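From: Evanthia Balaskas
To: Residents' and Tenants' List, Amadi House
Date: 1 Mar 2018
Subject: Re: Storage rooms and household contents coverage

Dear Ms. Xavier,

Thank you for your message, which I am answering on the list so that other tenants may have the same information.

Tainá Xavier wrote:
> Our new lease says the building policy does not cover personal
> belongings. Does that also apply to things kept in the basement
> storage rooms? I have a few decorative pieces and some small
> furniture down there, and I was told last November that they were
> included. I would also like to know if I need receipts.

The building policy covers the structure, the shared hallways and the fixtures owned by Amadi House. It does not cover tenants' belongings in the apartments or in the storage rooms. The notice sent out in November was poorly worded on this point, and a corrected version is attached to the lease renewals now being mailed.

Tenants who carry their own renter's policy should ask the insurer whether property kept outside the apartment is included. Many policies set a lower limit for such property. Under the group plan arranged through Primeo, the limit for storage rooms is $765 per household, with a deductible of $20. Single items valued above $400 must be listed by name on the schedule. 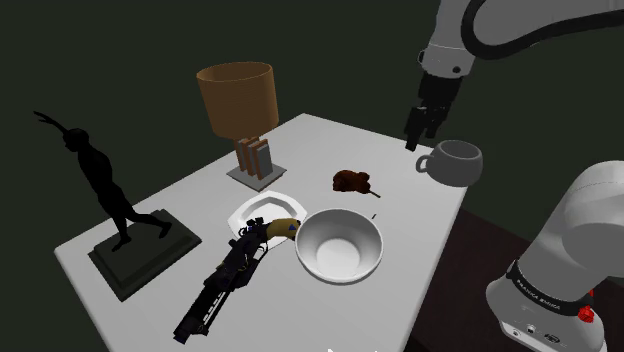 Receipts are helpful but are not required for the group plan. A written list with the date of purchase, the price paid and a short note on condition will be accepted. For older or inherited pieces, a signed estimate from a dealer is sufficient. Please keep one copy of the list somewhere other than your apartment.

Changes to the schedule may be sent to Khairul Tarigan in the management office. Kindly quote plan number 3567 in the subject line, together with your apartment number. Changes take effect when you receive written confirmation, and items added after a loss cannot be considered.

Tenants who have already sent a list need not send it again unless something has been added or removed. Those in the north wing should note that their storage rooms were renumbered and that the old numbers may still appear on their forms. Please correct these by hand and initial the change.

Sincerely,

Evanthia Balaskas
Tenant Services
Amadi House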